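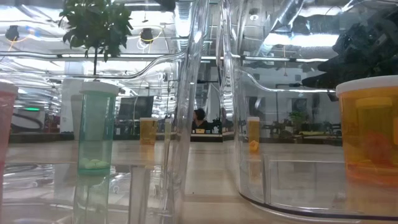

Prurholm support: Before we look at the planner, please confirm which depth filter the perception node is loading. The tracker shows ticket 2914 as a planning fault, but the log you attached has the octree update arriving late on every aborted run, and that usually starts upstream.

Reporter (Aststead cell): Confirmed from the launch output. The node loads the default filter set: speckle removal, temporal smoothing, hole filling. No overrides. Build is Tallach 2, installed in February.

Ticket 2914
Component: perception / collision map
Opened: March 2024
Status: Resolved, follow-up open
Severity: Medium

Summary as filed

Pick task on amber pill bottles with white caps, with curved clear plastic sheets standing on the table. The planner returns one of two results for the same start pose and the same goal. Either it reports no valid path to the pregrasp pose, or it returns a path that crosses the plastic. The second result was caught in dry run with the arm disabled. We have not executed any of those paths.

Expected: the plastic is a fixed obstacle in the collision map and the planner routes over it or beside it.

Seen in the map viewer: gaps in the obstacle where the sheets are, plus isolated voxels well behind them. The isolated voxels move between updates with nothing in the cell moving.

Log extract

[perception] depth frame accepted, valid ratio low
[perception] hole filling: applied
[map] update late by 410 ms
[map] 200 voxels added, source: depth
[planner] start state valid
[planner] goal state in collision
[planner] abort: no plan

Support: Two separate problems. The sheets return almost nothing to the depth sensor when seen face on, so there is no obstacle there. At the curved parts you get reflections of the room, overhead lights and ductwork included, and those come back as points at the wrong range. Hole filling then joins the wrong points to real ones. That explains the goal state in collision: the goal is inside filled space that does not exist.

Please try the following and post the result of each step.

Step 1. Turn off hole filling. Leave speckle removal on.
Step 2. Crop the cloud to the table volume before it reaches the map node.
Step 3. Restart the map node so old voxels are dropped. Clearing from the viewer does not clear the cache in this build.

Reporter: Step 1 done. Goal state is now valid. Planner succeeds, but paths still cross the plastic.

Step 2 done. Isolated voxels outside the table volume are gone. A few remain inside it, near the curved edges.

Step 3 done. Late update warning no longer appears. I did not separate the effect of the crop from the effect of the restart.

Support: As expected. The sheets have to go in as static geometry. Do not try to recover them from depth. Model each one as a mesh, set padding on the mesh and not on the whole scene, and add them to the map with the persistent flag. Then mask depth points that fall inside the padded mesh, or the two sources will disagree and the map will flicker.

For the bottles, take the pose from the color detector and fit a cylinder. Translucent plastic gives poor depth as well, and the cap is the only part we would trust for height.

Reporter: Meshes added through the Oshima scene tool. First import failed with "non-manifold edge" on the sheet with the dark lower rim. Rebuilt it as a closed shell and it loaded.

Second problem: the detector gives a box for a bottle seen through the plastic, and the box is shifted and wider than the bottle. The cylinder fit accepts it anyway.

Support: Refraction and bending of the outline. Raise the fit residual threshold check to strict and set reject_occluded to true. The detector will then skip any bottle whose line of sight passes through a persistent mesh. Those targets need a second viewpoint before they can be planned for.

Reporter: Applied both. Bottles behind the sheets are now reported as "deferred, no clear view". The large bottle in front is accepted. Dry run paths clear the meshes with the padding set. Repeated from the saved start pose with the same result.

Resolution

Configuration change. Hole filling off, crop box on, sheets added as persistent meshes, depth masked inside meshes, reject_occluded on. No code change to the planner.

Open items

Viewer clear command should also clear the map cache. Moved to its own ticket.
Oshima importer should name the edge that fails the manifold check.
Viewpoint selection for deferred targets is manual for now. Reporter to attach the saved camera poses before this ticket is closed.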